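Home Blog Recipes I keep meaning to write up About me Get in touch

The new pair of hands at work

March 2020

I have been promising my sister a proper account of what has been going on at work, and as she has now asked three times I thought I would put it up here and then the rest of you can have it as well. Make a cup of tea first, because I know what I'm like.

For those who have joined since the posts about the allotment, I work at Mac Mathúna, in the packing hall out at Custonstead. We make up party boxes and picnic sets, plus the little gift bags that children take home after a birthday. You will have been handed one at some point if you have children, and you will have found bits of it down the side of the sofa for years afterwards. I've been there since my youngest started school, first on the evening shift and now on days, and I can pack a picnic set with my eyes shut (I did it once for charity, and raised £192, which went towards the new bench by the canal).

Last May we were called into the canteen and told that the company was going to try out robot arms on the small-items line. I won't pretend that went down well. There are 30 of us on that line, and a good few have been there longer than I have, and when somebody says the word automation over a plate of custard creams you don't hear much of what comes after it. Noreen Doherty, my supervisor and a very fair woman, stood up and asked straight out whether it meant jobs. The answer was no, not on the line as it stands, but that people who left might not be replaced. I thought that was at least a straight answer, even if I didn't care for it. Two people have retired since then and neither place has been filled, so it was a true one too.

What I hadn't expected was that they would want some of us to help. The arms are being set up by a small outfit called Tarska, who have taken over the old sample room upstairs, and they asked for packers to come up for a half day every week and show them how the job is done. I put my name down mostly out of nosiness. Malachy Carroll put his down as well, and he told me he'd done it so that he could keep an eye on them.

I had it in my head that it would be all screens and white coats. Most of it is sitting at a table talking about forks! Alois Eder, who runs the room for Tarska, is a very patient Austrian man with a lovely way of listening, and he will ask you why you picked a thing up that way round and then wait, and go on waiting, until you have thought of the answer. I had never once wondered why I take a fork by the neck. You do it that way so that it goes into the sleeve handle first and your fingers are already out of the road, but I had to do it for him over and over before I could put it into words. I came home that night and watched myself laying the table like somebody who had only just been issued with arms.

Newer starters learn all this by standing next to somebody. I learnt by standing next to Cormac Keogh, who hardly spoke but would tap the bench with one finger when I had something wrong. You can't very well tap the bench at a robot, so it all has to be shown and said, and then shown again with the things in another place.

We use the Cookies That Keep This Site Running. By carrying on reading you agree to this. OK Tell me more

Where was I? The table. They don't use our proper stock up there, or not much of it. Alois likes to have a mixture of oddments, on the grounds that a gift bag is a mixture of oddments, and I must say he has a point. You would be surprised how differently you take hold of something round and slippery compared with something thin and flat, and our bags have plenty of both. The rack is for the forks, which hang from the slots, and getting a fork on or off it neatly is a good deal fiddlier than it looks. Malachy had strong views on the spacing of the slots and wrote them out on the back of a rota.

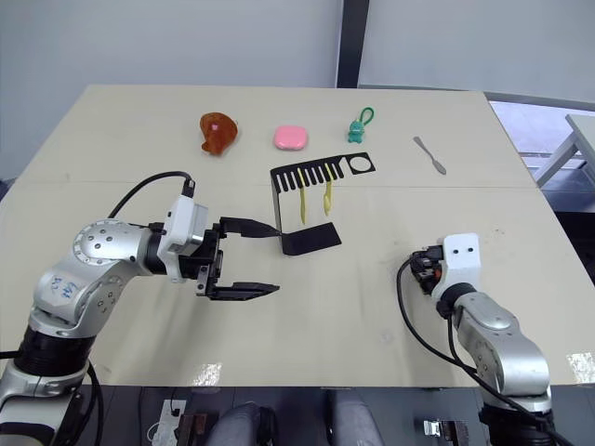 What it has changed so far

Downstairs, not a great deal that you would notice if you walked in. The belt is the same belt and the radio is still on the station that half of us can't stand. But the talk is different. People ask me at break what the arms can do now, and I find I am careful how I answer, because a good day upstairs is not the same sort of news to everybody. When I'm pleased that something went well I catch myself lowering my voice, and that is a strange thing to feel about your own work.

On the other side of it, my wrists are bad and so are the wrists of most people who have done small items for any length of time. If a machine wants to have the fork sleeves, it can have them with my blessing. Noreen is pushing for those of us who have been upstairs to be trained as line minders, on a better rate, and the company has said it will look at that along with the plans for the Stondmont site. I would like to see it in writing. Malachy would like to see it in writing and signed.

And then there's the pride of it, which I hadn't reckoned on at all. I have been told for years that this is unskilled work, it says so on the form, and now there are clever people with notebooks asking me to slow down so they can see what my thumb is doing. I told Cormac that when I bumped into him outside the chemist. He thought about it for a while and said they should have asked sooner, and then he wanted to know whether anyone had mended the draught by door 2 (they haven't).

I'm up there again next week, and Alois has asked me to bring in whatever I find hardest to pack. I'm taking the bag of balloons, and I wish him luck with it.

Sign up for my newsletter and get new posts by email. No more than one a month, and you can stop it whenever you like.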